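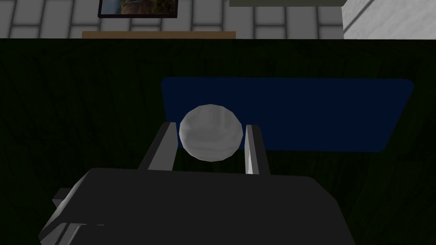 Trukdale opens simulated practice rooms for robot learning

SKURITBRIDGE, January 14, 2022 – Trukdale has begun collecting demonstrations for Cutix, its learning system for robot arms, in a set of computer-rendered rooms.

Operators steer a simulated robot through short handling tasks. Each attempt is saved with its camera views and arm movements, and Cutix is trained on the results. The first release will cover 16 tasks, with 150 demonstrations of each.

"We keep the failed attempts too, but they go in a separate folder," said Reece Holroyd, who leads the project. "A dropped object is still worth having if it's labeled right."

Wall finishes, tabletops and floors can be changed between sessions – parquet, brick, small tile – so the system does not learn to depend on one background.

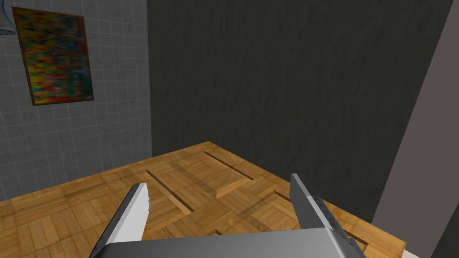 Collection schedule

Work is split between the Skuritbridge office and a second team in Garside. There are 13 trained operators, and each new one spends 3 days on practice runs before any recordings are kept.
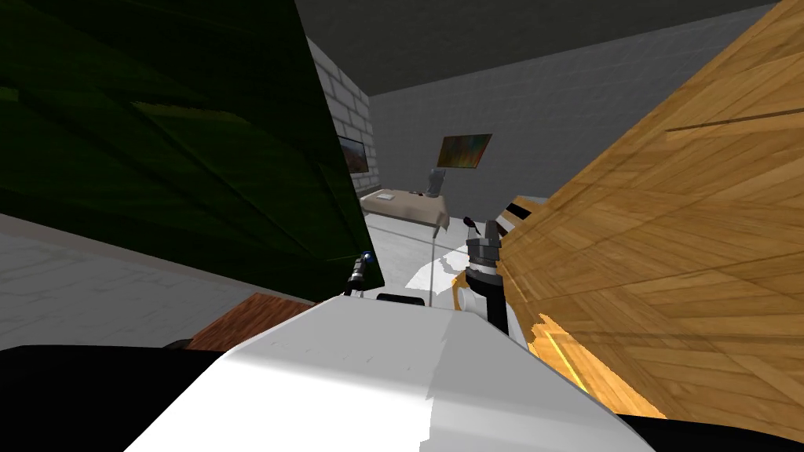 Recordings are checked by a second operator before they go into the training set. Trukdale plans to share the task list and file format with research groups on request.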